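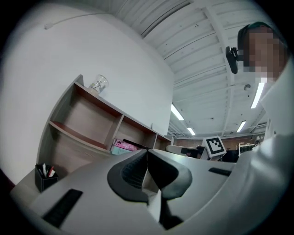 Leaning in at Brenda's place, Tully.

I'd been told to bring a towel. Not for swimming, for the car seat, because in Tully in the wet you get rained on between the door of the car and the door of anything else, and then you get rained on going back. Brenda Orellana told me this over the phone, along with which turn-off to ignore and the fact that her dog would bark at me whatever I did, so I might as well get out.

I'd wanted to talk to her for ages. I play accordion (badly, mostly at night, mostly the same four waltzes) and if you own one of these things in the north of Queensland you end up with Brenda's number sooner or later. Mine came from my old teacher, Donal Breathnach, who wrote it inside the lid of my case in texta so I couldn't lose it.

I got there on 18th February, soaked, and the dog barked. We had tea first. I'd brought my accordion along and she didn't look at it for a good hour, which was torture.

So how does a person start fixing accordions up here, of all places?

"By owning one," she says. "Same as you. I had my grandfather's and it went off. I mean off like milk, it smelt. I rang a bloke in Melbourne and he said post it down, and the postage was more than I had in the bank. So I undid the pins and had a look."

And what did she find?

"Mould! Green mould, all down the bellows folds, and half the leathers curled up like chips. I shut it again. I put it under the bed and didn't touch it till July, when it was dry, and then I had another go."

She was 22. Before that she'd been packing bananas, and she kept packing bananas for years afterwards and did the accordions at night. She still thinks the packing shed was good training. "You learn to pick up something that bruises," she says.

For anyone who's never seen the inside of one, there's a surprising amount going on. The notes come from thin steel tongues riveted to little plates, and on most of the older piano accordions those plates are stuck down with a mix of beeswax and rosin. Over the slots go strips of leather so the air only goes the way it's meant to. Then you've got felt under the keys, cardboard and cloth in the bellows, more leather in the corners. So you've got wax that sags when it's hot, steel that rusts when it's damp, and leather and cardboard that every mould spore in the district would love to move into. It's pretty much a list of things you shouldn't bring to Tully.

"They were built for people with winters," Brenda says. "Somebody carries one out here on a ship and leaves it in a tin shed in January. The wax lets go, the reeds fall down inside, and then the kids shake it because it rattles. I get a lot of rattlers."

She tells me about one that came in from a cane farm out past Nuvside, a big cream-coloured Drusard with 120 basses that had been in a wardrobe since before the owner was born. He'd promised it to his daughter for her wedding, and the wedding was in three weeks. Brenda opened it up and found most of the reeds lying in the bottom in a puddle of set wax, with a gecko.

"Alive?"

"The gecko? No, love. Very flat."

Did she make the wedding?

"I made the right hand. I told him, she can have a tune or she can have a tune with chords, but she can't have the second one till after the honeymoon. So the uncle played guitar for the chords and everybody was happy. I did the basses after that. Took me till the end of the dry."

I asked what a job like that costs, as I was getting nervous about my own. She wouldn't be pinned down, but said a proper rewax and new leathers on a full-sized box could run up to $3000 if she had to tune it all from scratch as well, and that she talks a lot of people out of it. "If you paid 700 for it and it was never any good, I'm not going to take your money to make it a bit less bad. I'll fix what's stopping you and send you home to play."

What does stop people, mostly?

"A stuck key. One stuck key and they put it away for ten years. It's a ten-minute job, usually a bit of swollen felt or a coin. I've had coins, I've had a hairpin, I had a tooth once. A child's tooth! I gave it back."

And the tuning? Here she got serious, or at least put her cup down. Tuning a reed means taking a tiny scrape of metal off it. Scrape near the tip and the note goes up, scrape nearer the rivet and it goes down, and you can't put any of it back. She does the fine stuff by ear after checking it on a meter, and she only does it early in the morning, before the heat and before the neighbour starts his ute.

"I do a bit, then I leave it overnight. It moves on you. People ring up and say how's it going, and I say it's resting, and they think I'm having a lend of them."

She learned a lot of this from letters. A tuner named Thierry Lemaire, who'd retired to somewhere near Cairns and didn't like the phone, used to answer her questions on the backs of seed catalogues, in pencil, with drawings. She's got them in a biscuit tin with rice in the bottom to keep the damp out. She showed me one that was all about how to cut a leather valve, which way the grain should run and how thick at the end you glue, and down the side he'd written a recipe for rabbit. She's never made the rabbit.

I asked her for the advice she'd give anyone with an accordion in a wet climate, and she'd clearly given it a few times before. Don't leave it in the car. Don't leave it in the case for months either, the case is where the mould lives. Keep it standing on its feet the way it sits when you play it, so the leathers hang right. Bung some silica gel in with it and actually dry the silica gel out in the oven now and then, "not like everyone, who buys it once and thinks it's magic". And play it. Air going through it does more good than anything she sells.

"Even if you only know four waltzes," she said, so I suppose Donal had been talking.

Does she play much herself? She does, Friday-night sort of stuff, with a dance band called Skendora that goes around the halls between Tully and the coast. Chidubem Nwosu plays the drums and drives the van, and Dalia Helmy sings and, according to Brenda, picks everything too fast. There are 33 tunes in the book and they've never got to the last one, as the supper always comes out first. I asked what the last one was and she had to go and check. It's a polka.

By then the rain had let up a bit and she finally pulled my case over. She played one long note on each key, all the way up, with her eyes shut. Then she went back to the F sharp and did it again. I'd been playing around that F sharp for two years and had honestly decided it was me.

"Who's been in here with sticky tape?" she said.

It wasn't me. I have my suspicions and he taught me everything I know, so I'll leave it there. She kept the accordion, and I drove home with the towel on the seat and an empty spot in the boot. I'm due to ring her in a fortnight, and I already know she's going to tell me it's resting.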